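Court Tells Hosevel Its Bell Ban Came Too Late

2004-10-27

The appeals court has ruled that Hosevel may not fine its only chapel for ringing before breakfast, ending a case that ran to 123 pages over a bell that rings four times a day.

Nicanor Navarrete, for the congregation, argued freedom of worship. The town argued sleep. The judges preferred a third point – the noise bylaw was passed in May, after the fine.

Hosevel must repay the $900. It is considering an appeal, presumably after a nap.

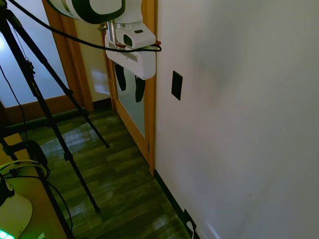
A door with a frosted glass panel, partly open.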